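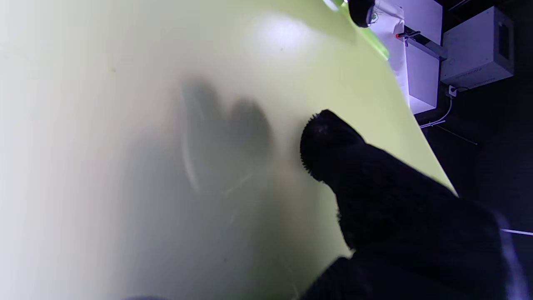
Puneo opens its doors at Druvside, and 170 turn up

More than 170 people went through the Puneo workshop at Druvside on Saturday for the firm's open day. Queue out to the car park by half ten. Tea ran out at eleven, came back at twenty past.

The draw was the robot demonstration, run in the back bay and repeated through the day because the bay only holds a small crowd at a time. First showing at ten, last one late in the afternoon, and people were still asking at the door when that one had started.

The job on show was sheet handling. A robot arm takes hold of a large, thin sheet, moves it across to a stand and lets go of it again. Sounds dull. It wasn't, or not to the people in our group, who went very quiet each time the gripper closed.

Hélder Patrício, who runs the handling side at Puneo, did the talking. He said big flexible sheets are the awkward ones. A box stays box shaped. A sheet bends, sags in the middle, springs back when you don't want it to, and it marks easily.

"You can lift anything if you don't mind wrecking it," he told the eleven o'clock group. "Our customers mind."

The gripper fingers have a fuzzy black covering, which got a lot of questions. Patrício said bare fingers had left too many marks in early trials and the team went through a good few coverings before settling on this one. It wears, he said, and has to be swapped. How often? Depends on the sheet. A man near the front wanted a proper number and didn't get one.

There is a small camera by the gripper too, and it has its own troubles. Smooth sheets throw light straight back, and the gripper's own shadow lands on the surface just where the camera is looking. Patrício said a fair part of last winter went on that. The team tried blinds on the windows and moving the lamps before they went back to the software.

Not everything went to plan. On the eleven o'clock run the arm stopped halfway and sat there. A technician looked at a screen, pressed something, and off it went again. Patrício said it had felt more resistance than it expected and done what it was told, which is stop. Got a round of applause anyway. The runs we saw after that went through without a hitch, though one sheet was put down a bit crooked and had to be straightend by hand.

Children were allowed to press the start button, under supervision, and there was some pushing about whose turn it was. The big red stop button stayed with the staff.

Visitors had come from Skatetby and further out, a busload of them from the college there. Two of the students said they were looking for placements and had brought CVs — they were seen handing them over by the coat rack. Puneo says it will take 3 trainees next year, on two-year contracts, and that applications open in November. Forms are at the front desk or can be asked for by phone.

Jobs came up more than once. One woman, who said she had packed sheet by hand for most of her working life, asked outright what the arm was meant to replace. Patrício said the lifting, mostly, and that the people who used to do it at the first customer site are now loading the racks and checking the edges. She said she would like to hear that from them. Fair enough, he said, and offered to put her in touch.

The arm shown on the day isn't for sale as it stands. Puneo calls the whole setup Wu, after nothing in particular according to the staff, and it is still being changed from one week to the next. A first version is running at a customer's plant, which the firm wouldn't name. Price, also not given.

The rest of the workshop was open as well — machine shop, stores, and a table of old parts that people were welcome to pick up and handle. The raffle was drawn at three. A blue ticket won the hamper and the winner had allready gone home, so it's being kept at reception.

Another open day is planned for spring, no date yet. Puneo says there will be booked slots for the demonstration next time, and more parking.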